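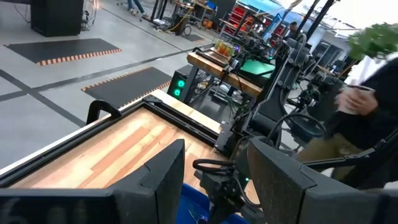 Llevo tres semanas intentando comprar una mesa. El brazo robótico ya está pedido, elegido y defendido ante quien hubo que defenderlo. Lo que me quita el sueño es la mesa.

Para quien llegue nuevo: este año me ha tocado montar el presupuesto del segundo puesto de manipulación del laboratorio de Demdale. Yo venía de programar, y mi experiencia en compras se limitaba a ratones inalámbricos y a un sillón del que me arrepentí. El primer borrador me ocupó una línea y media. Ponía «brazo» y luego, con gran seguridad, «accesorios».

Accesorios. Qué palabra tan bonita. Caben en ella la mesa, la estructura, las pinzas, los dedos de repuesto de las pinzas, el ordenador, los cables del ordenador, los cables de todo lo demás y las alfombrillas para que quien se pase la tarde de pie no acabe pidiendo la baja. Mi partida de accesorios era de 400 euros. La devolvieron con un signo de interrogación a lápiz, que me pareció de una delicadeza extrema.

Así que volví a empezar por abajo, por el suelo. El hormigón pulido ya lo tenemos y sale gratis, salvo que cuentes la cinta de marcar, que se despega, y la otra cinta, la que compras para sustituirla. Luego la mesa. Yo quería un tablero macizo de listones, de los de carnicero, sobre perfil de aluminio negro. Son caros y pesan como un piano, pero he trabajado encima de un tablero ligero y sé lo que es calibrar una cámara, bajar la pinza, ver cómo tiembla todo y volver a calibrar la cámara. Además quiero asas en el bastidor. Parece un capricho hasta el día en que hay que mover el puesto dos palmos porque alguien ha decidido que la luz de la ventana molesta.

Pedí 3 ofertas, como manda el procedimiento. Rornholm contestó en una hora con un PDF precioso y un plazo de entrega que incluía la palabra «otoño». Okafor me mandó el precio del tablero sin patas, y cuando pregunté por las patas me las presupuestó por separado, cada una en su línea, como si alguien pudiera querer tres. La tercera oferta llegó en junio, escaneada torcida, y era la buena: 2,316 euros – así, con coma, de modo que durante un minuto glorioso creí que la mesa costaba dos euros con treinta y dos céntimos. Llamé para confirmar. No los costaba.

El ordenador fue más fácil, en el sentido de que solo discutimos dos tardes. Yo defendía una torre sobria. Las torres sobrias con la gráfica que necesitamos no existen, o existen y valen más, de manera que tendremos ventiladores con luces. He aprendido a quererlos. Si brillan en verde, al menos desde la otra punta de la sala se sabe que están encendidos, y eso ya es más documentación de la que tiene la mitad de nuestro equipo.

Los cables merecen una entrada propia y seguramente la tendrán. De momento dejo apuntada mi regla: se mide la distancia, se suma el recorrido entero del brazo con todos sus bucles, se suma un metro por prudencia y aun así faltará uno, que acabará cruzando el suelo. Prefiero presupuestar ya la canaleta. En la hoja aparece como «seguridad», que es una columna que nadie se atreve a recortar.

Y después están las cosas que no salen en ningún catálogo de robótica. Cubetas de plástico, azules a ser posible, porque las rojas ya están todas en la estantería y no quiero ser yo quien rompa el sistema. Cajas transparentes para las piezas pequeñas. Bridas, bridas, más bridas. Casi la mitad de las líneas de la hoja son objetos que se venden en una ferretería, y son justo las que más correos han generado.

El programa de compras se llama Prurkness y tiene la costumbre de cerrar la sesión mientras buscas el código de familia. Un tablero de madera, por si a alguien le sirve, no es «mobiliario técnico». Tampoco es «material fungible», aunque lo intenté. Está en «varios», junto a las macetas.

Estado de la cuestión: brazo pedido, torre pedida, alfombrillas en camino, mesa pendiente de una firma. Si el brazo llega antes que la mesa, tengo preparado un rincón del almacén y una manta.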